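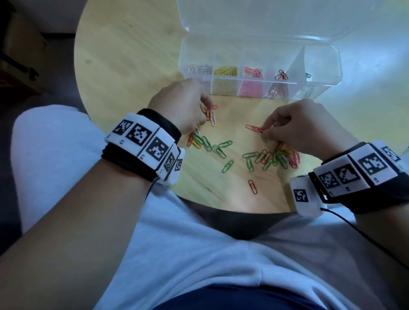 Section 5. Choosing a First Chore for Your Trunimis Arm

Before you bolt anything down, please spend a little time deciding what you want the arm to do first. People ask us whether a machine can tidy a house yet, and our answer is "a few corners of it, slowly." Sorting small things by color is a fair place to find out where yours stands.

1. Do the chore yourself, by hand, from start to finish. Paper clips and a clear box with dividers will do nicely. Pay attention to how your fingers close on one clip while its neighbors stay put.
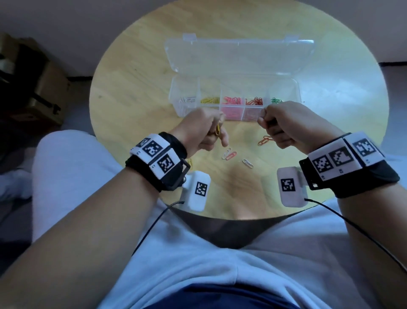
2. Notice, too, how often you use both hands without thinking about it. The Trunimis has one gripper, so any job that needs a second hand to hold or untangle should wait until you have fitted the Requena side arm.

3. Start the Plillau app, choose "Small Parts," and set the speed to 2. You will be tempted to go faster – we all are – but please leave it there for the first 30 picks.

4. Spread the clips out in front of the box so that most of them lie on their own.
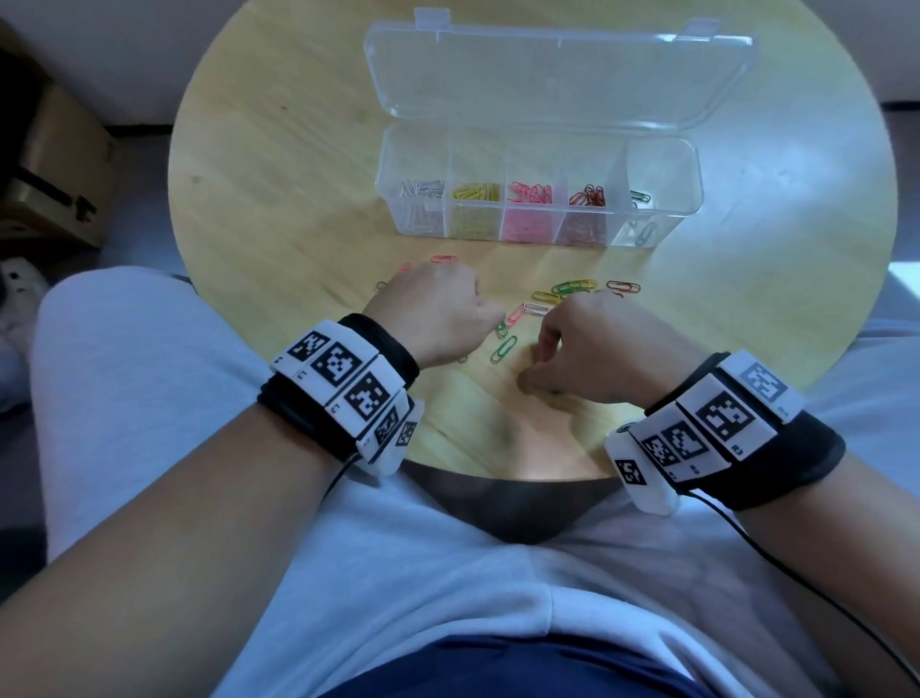
Sorting by hand, one color to each compartment.

5. Press Start and keep count of the drops. If the arm drops more than 9 in the first 30, stop and run the fingertip check in the Grokusham gripper booklet before you try again.

Note: Clear plastic is hard on the arm's depth sensor. If it bumps the dividers, slip a sheet of plain paper under the box and repeat the height check.
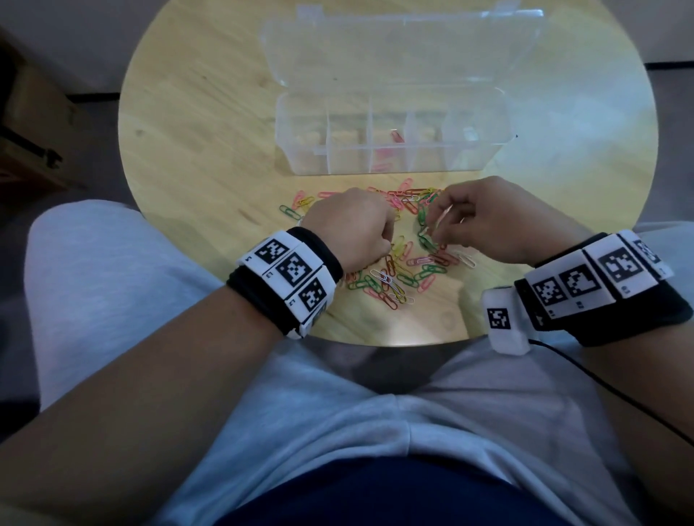

Tangles are still the weak spot for every arm we sell, and we would sooner tell you so here than have you find out on a busy afternoon. A person can reach into a heap of mixed clips, overlapping every which way, and come up with one silver clip between thumb and forefinger. Your arm will likely lift a small chain of them instead. Loosen any heap by hand first, and go back to step 4.

Caution: Keep your fingers out of the work area while the green light is on.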